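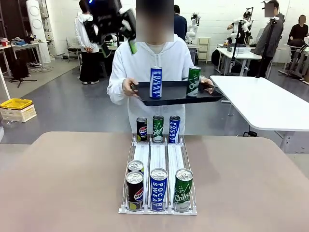 Section 2: Setting Up and Loading Your Broltavitz Can Rack

Your rack is together, the rails are snug, and now you get to fill it! This is the fun part. Give yourself a few minutes the first time through, because getting the lanes right at the start makes every refill after this quicker.

Before you load

1. Pick a flat, sturdy spot. A table, counter, or deep shelf is great. Leave some open room behind the rack so you can reach the raised end without bumping anything.

2. Set the rack down with the end stops facing the side people will grab drinks from. The back should sit higher than the front.

3. Press gently on each corner. If the rack rocks, go back to Section 1 and check the feet. One of them may need another push to seat all the way.

4. Wipe the lane floors with a soft, dry cloth. Packing dust is the usual reason a brand-new rack feels sticky, and it comes right off.

CAUTION: Don't set the rack at the very edge of a table. Full cans add up to a lot of weight, and the rack has to have all of its feet supported.

Loading the lanes

1. Bring your drinks over on a tray and keep it level. (A tray beats six trips to the fridge, and your hands stay free of the lanes until you need them.)

2. Stand the first can upright at the back of the left lane, pull-tab up, and ease it down the slope until it rests against the front stop. Keep your hand on it all the way. After one or two you'll get a feel for the glide, and it's a really satisfying one!

3. Do the same in the middle lane, then the right lane. Turn each front can so its name faces out.

4. Add the rest of the cans from the back, one at a time. Let each one settle before you bring in the next.

5. Stop when a lane is full. Squeezing in one more can push the front can up over its stop.

NOTE: Wet cans drag. If yours are straight out of an ice bucket, dry the bottoms first.

Reading the rack before a refill
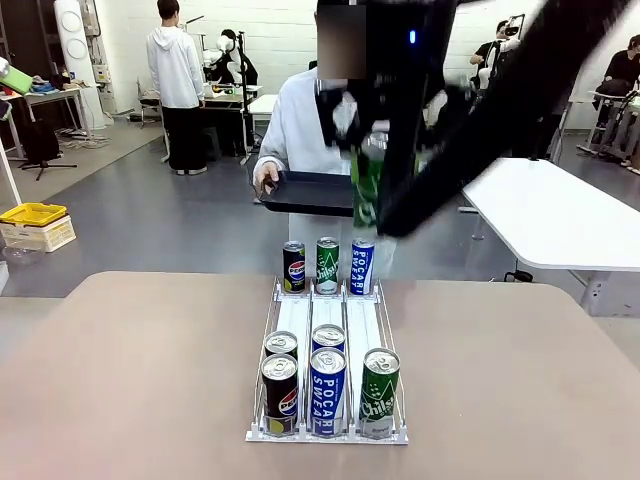 Refilling goes best when you check the lanes from the front before you touch anything at the back. Look down at the lids and the lane floors, which tell you more than the front row does. A green Chilsung Cider can pressed against the right-hand stop looks like a stocked lane from straight on, but with the white lane floor showing behind it, you know that lane wants attention. The Pepsi and Pocari Sweat lanes next to it each have a second lid tucked in behind the first. Get in the habit of that one quick look and you'll love how easy it becomes to keep all your favorites within reach.

One drink per lane, or mixed?

Either works! Keeping each lane to a single drink is easiest for guests, who can see what's coming next. Mixed lanes are great for parties where people like a surprise. Ľubica Slanina, who wrote our loading tips, mixes only the middle lane at home and keeps the outer two for the drinks that go fastest.

If you mix, use cans of the same height and width in any one lane. Slim and standard cans side by side in separate lanes are fine.

If a can won't move

1. Take out the can in front of it.

2. Check that the stuck can is standing straight and isn't leaning on a divider.

3. Look along the rail for a bend. Light bends can be eased back by hand with the rack empty.

4. Still stuck? Wipe the lane and try again with a different can, as a dented base can catch on the floor of the lane.

CAUTION: Never shake or tilt a loaded rack to free a can.

For cleaning and storage, go to Section 3.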